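### 4. Input latency in the Ziver port

The arcade original of *Kinoshita* polls its controls once per displayed frame. Cimton's home conversion, released under the Ziver label, buffers each input before passing it to the game logic, and players have long described its jump as heavy. We measured the delay on both versions with the same joystick and display. Each action (jump, fire, crouch) was triggered 600 times by a relay wired across the switch contacts.
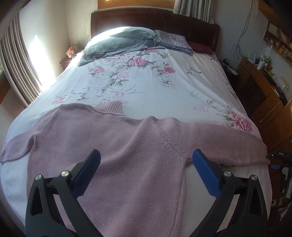
### 4.1 Results

The port responded 4 frames later than the arcade board for all three actions. The offset did not vary with the number of sprites drawn, which points to the input buffer and away from the renderer. Murakami and Takeda reported a similar fixed offset in their study of the Millstead conversions, although they tested a single action.

A group of 30 players then completed the second stage on each version, with the order alternated between players. Deaths on the moving platforms were more frequent on the port. Deaths to enemy fire were almost unchanged.
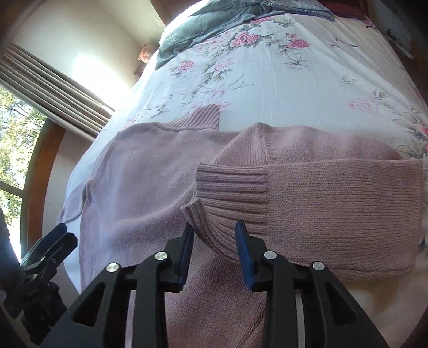
*Figure 3. Pink knitted sweater spread on a bed.*

Why did the delay affect platform jumps more than combat?

The platforms leave a short window for take-off, and a late jump ends in a fall. Enemy shots in the second stage travel slowly and can be avoided by standing in a safe position well in advance. Players who knew the arcade version also tended to jump by habit at the original timing, and their first attempts on the port were the least successful.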